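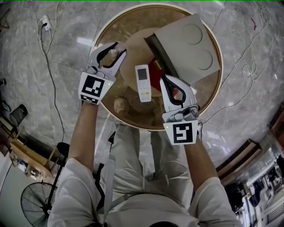 SLIDE 1: THE SMALL ROUND TABLE

Small Tables, Big Rooms
Annick Simard, speaker notes, September 4, 2025

Let the slide sit for a few seconds before talking. People like to look at other people's tables!

Hello, thanks, name, where I work (Skirkon, shared workspaces, I look after furniture and everything that lands on furniture). Say thank you to Mared Edwards for the invitation and for finding the long extension cord.

Then straight in. I love this table. It's round, it's wood, it has that pale rim running all the way around, and the top is glossy enough to give you reflections. And look at what lives on it: a remote control, a glass bottle on a tray, a box with circles pressed into the lid, a little beige figurine with a round head. Ask the room who has a remote on a table right now. Wait for hands. Ask who knows what it controls. (Fewer hands, always.)

My subject for the next half hour is the stuff on tables like this one, and how to keep it pleasant without turning the place into a showroom.

SLIDE 2: WHY ROUND TABLES FILL UP
Text only: "No corners, no parking spots"

On a rectangular table, things drift to the corners. You push the mail to one end and eat at the other. A round table doesn't give you that, so everything heads for the middle and spreads outward, and pretty soon there's nowhere to put down a cup.

Tell the Petrenko story, short version. Lovely coffee table, three of us standing around it holding mugs, all of us looking for a gap. If they laugh, do the bit with the coaster. If they don't, move on.

Key point: start with the middle. Lift whatever is in the center and decide where it goes before touching anything else.

SLIDE 3: THE TRAY
Text only: "One tray, and leave room on it"

Big fan of trays. Go back to slide 1 for a second if the clicker allows it. The tan one is round, so it suits the shape of the table, and the bottle has a place to be.

What I tell teams:
A tray is for things that stay. The bottle, the remote, maybe a plant.
Anything that arrived today goes home with whoever brought it.
If the tray is full, take something off. Please don't buy a second tray!

Yee-man Huang tested this with me at the Ulter offices last December, and we argued happily about remotes the whole time. She wants them in a drawer. I want them on the tray, buttons up, where a visitor will find them. Say that both work as long as the whole room knows which one it is.

SLIDE 4: KEEP THE FIGURINE
Text only: "Something silly is allowed"

Slow down here, I always rush it. Every shared table I like has one object with no job at all. A figurine, a stone, a wooden duck. When we cleared every last one of those out of the Skavo lounge the room felt like a dentist's. We put the duck back and people started sitting there again (I can't prove it was the duck, but I have my feelings).

One per table. Move it when you wipe, put it back a little off center.

SLIDE 5: LOOK DOWN
Text only: "The floor is part of the table"

Cables. Cables, cables, cables. You can have the neatest tabletop in the building and if there are loops of white cable next to it, the eye goes right there. Marble floors are the hardest, they're so smooth that the cable slides wherever a foot sends it.

Practical bit: run it along the wall for as long as you can, then cross the floor once, at the shortest distance. Coil the spare length by the outlet end and tie it. Pass around the fabric ties (in my coat, left pocket). Pick them back up at the end, I lost the whole bag last time.

SLIDE 6: NOW THE BIG ROOM

Time check, should be 8 minutes left at this point. If it's less, skip slide 7.

Step back from the table and ask where people will go once they've stood up from it. I get so excited about this part. A big open floor only feels friendly when there are different ways to be in it: perched on a tall stool, sunk into an armchair, flopped on a bean bag.
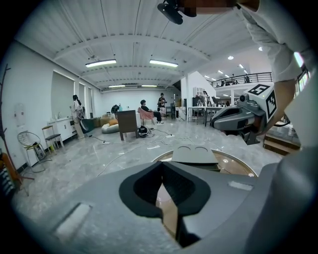 Pink armchair, wire chair, tall stool, bean bag: pick your seat.

Point out the orange cushion on the bean bag, and the pink against all that gray and white. Point out the bare branch by the left wall too. That's the figurine idea again, at room size.

Then the question for the audience: where would you set down a drink if you were in the armchair? Let them shout. Last time I got "the crate" and "the floor" and one very firm "I wouldn't be given a drink."

SLIDE 7: MONEY
Text only: "200 first, 3,000 later"

The budget slide, dollars. Spend 200 on trays, ties and a good cloth before you spend 3,000 on new tables. Palesa Ngubane has the full shopping list and is happy to send it, her address is on the handout.

SLIDE 8: QUESTIONS

Likely ones:
Glass tops? Yes, if you enjoy wiping.
Who clears up? Whoever leaves last, and write it on the wall.
Can I have the duck? No.

Océane Vachon is on right after me and needs the adapter, leave it plugged in.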